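Skivimon Street Residents' Group
Minutes of the May meeting

Last updated: Thursday, 9:40 p.m.

Meeting opened 7:05 p.m. in the library side room. Catrin Gethin in the chair, Sibel Ersoy taking minutes. Apologies received from the Jenkins household.

1. Minutes of the last meeting
Approved with one correction. The hedge trimming quote was from Dridura, not Ivonness.

2. Parking on the east side
Catrin has written to the city again about the faded curb paint by the hydrant. No reply yet. Two residents asked for the no-parking stretch to be shortened. Others were against it. Left until the city answers.

3. Street trees
Dridura quoted $500 for pruning the maples at the north end. Ivonness quoted $300 but would not haul away the branches. After some discussion the Dridura quote was accepted, 12 in favor, two against. Sibel to confirm a date and put a note through doors so cars can be moved.

4. Block yard sale
Set for the second Saturday of next month, 8 a.m. to 1 p.m. Tables on front lawns only, sidewalk to be kept clear. Last year's signs are in Catrin's garage and need new dates. There was a request for a shared table for people with only a few things to sell. Agreed. Sibel will run it.

5. Eyeglasses collection
The box at the library desk stays out through the end of the month. Adult and child sizes are both wanted, and sunglasses are fine if they are prescription. Cases are welcome but please put them in the bag next to the box. Anyone who can't get to the library can leave glasses on Catrin's porch.
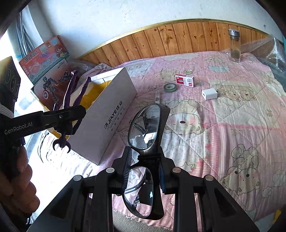 Black-framed eyeglasses, item 5.

6. Money
Balance before tree work is $549. The tree work will leave $49. Dues reminders to go out with the pruning note.

7. Other business
The streetlight at the corner is out again. Sibel to report it. A question about leaf blowers before 8 a.m. was held over to the next meeting.

Meeting closed 8:20 p.m.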